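Fault Report: Loss of Grip Force on the Hand-Held Gripper Tool
Project report, spring term, Fescombe workshop group
Written by Romana Vrabec
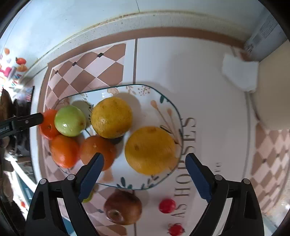 Figure 1. Gripper open over the fruit plate, seen from the tool camera.

1. Background

Our project was to record a person picking up and placing fruit with a hand-held two-jaw gripper, so that the recordings could later be used to train an arm. The target was 2,000 picks across kitchens and other home settings. The jaws are closed by a trigger in the handle, through a cable and a pair of linkages. We built the tool from a design that an earlier group had left in the Satulstead store, and called our version Plotska.

Fruit was chosen because the sizes differ a lot. A large citrus fruit needs the jaws nearly fully open, and the small items need them almost closed. This turned out to matter for the fault.

2. What went wrong

In February the tool began dropping fruit partway through a lift. The first drop we logged was pick 351. The jaws closed normally and the fruit left the plate, then the jaws opened slightly while the trigger was still held. We put it down to the operator and carried on.

Over the next session we had more than 40 drops, nearly all with the larger fruit. One landed on the operator's foot. It did no harm, but Pešek, who was supervising, stopped the work until we had found the cause.

3. Finding the cause

We first suspected the pads. We cleaned them and repeated the test, and the drops continued. We then swapped the trigger spring, with no change.

Next we hung a luggage scale from the closed jaws and pulled until they opened. The result was different each time. If we pulled straight away the grip held well. If we waited a few seconds with the trigger held, it was much weaker. That pointed to something slipping under load.

With the handle apart, we found the cable clamp screw had backed out. The cable was creeping through the clamp a little on every hard squeeze. Large fruit made it worse, as the operators squeezed harder to hold the weight. The clamp had also cut through 4 strands of the cable, and the end was frayed. If the cable had parted during a lift, the loose end could have come back toward the operator's hand, so we treated it as a safety matter as well as a fault.

4. Repair

We fitted a new cable with a crimped ferrule behind the clamp, so it cannot pull through even if the screw loosens. The screw now has thread locker and a paint mark across the head. A cover was printed for the open side of the handle.

After the repair we ran the hanging test again with the trigger held for a full minute. The jaws stayed shut. No fruit was dropped in the session that followed.

5. Effect on the data

The jaw opening is worked out from the trigger position, so while the cable was slipping the recorded opening did not match the real one. We do not know exactly when the slip began. All picks from 351 up to the repair have been set aside, and the ones just before are being checked against the video by eye.

6. Changes to how we work

The paint mark is checked before each session and the result goes in the log. Any drop with the trigger held is written down at the time, with the type of fruit. Two in one session means the handle is opened before anyone carries on. Closed shoes are now required for operators.

The old cable and clamp are in the parts drawer at Fescombe, labeled, for the next group to look at.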